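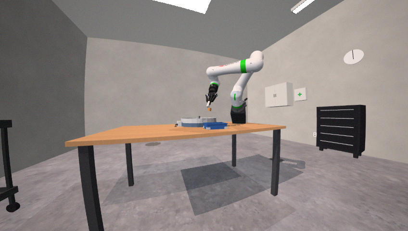 Notes from the kitting bench

I've been asked to write a bit for the newsletter about how things have gone on the kitting line since the arm came in, mainly (I suspect) because I was the one who moaned loudest about it before it arrived. Fair enough. I work the early shift at Haltthorpe, I've packed small parts for Halgate longer than I care to work out, and I had plenty to say in the spring.

If you're over at the main site and have never been down to see us, we make up kits. A customer wants a set of small bits in a tray, in the right places, the right way round, and we put them there. Killoren is our biggest customer by a long way and their kits are the fiddly ones. On a good day before the change we were sending out 359 of them between us, and by about two in the afternoon you could feel every one in your thumbs.

So now we've got an arm. It's the white one with the green band round it, bolted on at one end of a table, with a black gripper that comes down from above and picks things up and puts them in the blue tray. The controls side of it came from Acharya, who were very patient with us. For weeks before we had anything to touch, they had the whole thing running on a computer – table, arm, tray, even the clock and the first-aid box on the wall – and we all had to go and look at it on the big screen in the canteen. I thought that was a bit daft to begin with. Then one of our lot pointed out that with the tray where they'd put it, you'd be leaning across in front of the arm every time you wanted to swap it over, and they moved it nearer the front while we were sitting there drinking our tea. Try doing that once the bolts are in!

I'd say those canteen sessions did more for the mood than any of the letters that came round. We'd all had the letters. They were very polite and I still came away from them thinking I'd be out by Christmas. When you're looking at a thing on a screen and someone asks you which way round you hold a clip, and then changes the program to suit, you start to feel you've got a hand in it. We had 6 sessions in the end and I went to every one, partly for the biscuits.

What has it changed, then? Well, the numbers are up. Our best day in June was 513 kits, and I went home less tired than I used to on the 359 days. The arm does the dull middle part, the same few pieces in the same few places over and over. We do the start and the finish: setting out the parts so it can get at them, checking the tray afterwards, doing anything soft or bendy (it's hopeless with the little bags, and so far so is every setting we've tried), and sorting it out when it drops something. It does drop things. It stops dead and waits for you, and you walk over, look at what's happened, pop the part back where it should be and press the button. The first week I said sorry to it every time.

My thumbs are a lot better. I mention that because it wasn't in any of the letters and I think it should have been at the top. Two of us had been wearing supports on our wrists for most of last year and one of those has gone in the drawer for good. The other one is still needed on bag days.

There are things I don't like, and I was told I could put them in. The pace is set by the arm now and it has no idea when you want to stop for a chat. Under the old way we'd all slow down together a bit after dinner and pick it up again later, and no harm done. Now if you slow down the parts run out and the light goes on, and everybody can see whose end it is. We brought this up and the light has been moved so it faces the person at the bench and not the supervisor's desk, and there's a proper delay on it. Better, though I'd still like it gone.

It's quieter too, in the wrong way. We used to be shoulder to shoulder along the one bench, and you knew everyone's business whether you wanted to or not. With the new layout there are fewer of us at the table at any one time, and the rest are on inspection or over in goods in. No one has lost their job, I want to be clear about that, but three people have moved to work they didn't ask for. One loves it. One is getting used to it. The third would come back tomorrow, and I do hope that gets looked at when the autumn rota is done.

And then there's the learning. I was never any good with computers and I was dreading that side of it. What you get is a tablet with a drawing of the tray on it, and you drag the parts to where you want them, and the arm has a slow go at it while you stand there with your hand near the stop. I can set up a new kit from scratch in a morning now. When Killoren changed their layout just before the summer shutdown it was me who did it, and I took a photo of the finished tray and sent it to my daughter, who sent back a thumbs up and nothing else.

The training does come with a bit more money once you're signed off on all 3 levels, so if you've been putting it off, please don't. You do it in work time, at the bench, with one of us. Nobody fails, you just have another go. Ask for the half past seven slot if you can, before goods in gets going with the pallet trucks and you can't hear a word.

We've got a second table planned, laid out for left-handed working, and there'll be another round of canteen sessions before anything's ordered. Come even if you're not on kitting. The people from goods in spotted that the first plan had nowhere to put the empties, and they'd only come in to use the microwave. Dates will go up on the board by the lockers, and if you can't make any of them, write what you want to say on a bit of paper and leave it in my pigeonhole.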